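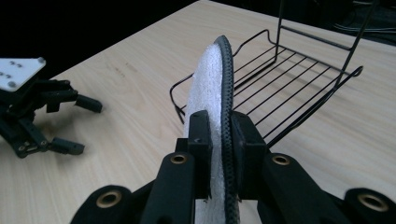

Cludance hand-held gripper kit, quick start for the dish rack task

Wrote this fast after setting up two pairs in one afternoon. It covers the Cludance pair kit on the 2,737 firmware. Older firmware has different menus, so update first.

Before you start

Charge nothing, both grippers run off the cable. Plug the right one in first, then the left. Wait for the solid light. If it blinks, unplug and do the left one again. Don't ask me, that's what Wekcombe support said and it works.

Check the marker plates. Clean, screws snug, dots not scratched. A greasy thumbprint is enough to lose tracking half way through a take.

Setting up the table

Rack toward the far side, open end facing you. Pad in front, within easy reach of the right hand. Clear off mugs, phones, tape rolls. Table height matters more than the manual says, elbows should sit a bit above the top.

Run the cable outside your wrist. Inside and you'll be dragging it over the pad all day.
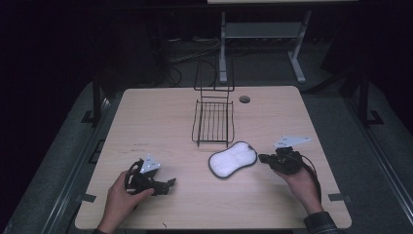

Do I need to recalibrate every time I move the rack?

Only if you moved the table or the head camera too. The rack can go anywhere the camera sees, and small changes between takes are good for the data.

Recording a take

1. Both grippers open, hold still, press record. Count to two.
2. Come in on the pad from the side, jaws level. Close slow. The squeeze sensor tops out at 900 and a soft pad should never get near that.
3. Lift, turn it on edge, bring it over the tray.
4. Lower between the wires. Open the jaws all the way before you pull back or you'll take the pad with you.
5. Hands back to start. Stop recording.

Bad grip? Finish the take anyway and tag it "retry". Deleting in the middle leaves a stub file and the uplaod chokes on it.

Saving and uploading

Files land in the session folder. Error 508 means the clock on one gripper drifted, so restart both. Keep a session under 1,000 takes, after that the browser view gets really slow. Rename the folder before upload, not after.

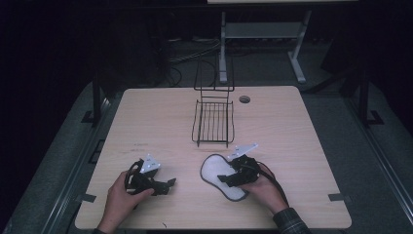

Mwende Athumani wrote in to say that step 4 went better for her with the wrist turned out a little, and that she would skip the rubber jaw covers Ackroyd sells for this kit, they grab the foam and don't let go. Fair. I have the covers on order so will update when I've tried them.

Worth the money?

For two-handed jobs, yes I think so. Setup is short, tracking is solid in dim rooms. Handles get tiring after an hour or so, and the cable could be longer. The single-gripper version is cheaper but you cant add a second one later, so decide now.

Spare bushings and plates come from the Kororthorpe warehouse. Order the plates two at a time, the left and right ones are different parts.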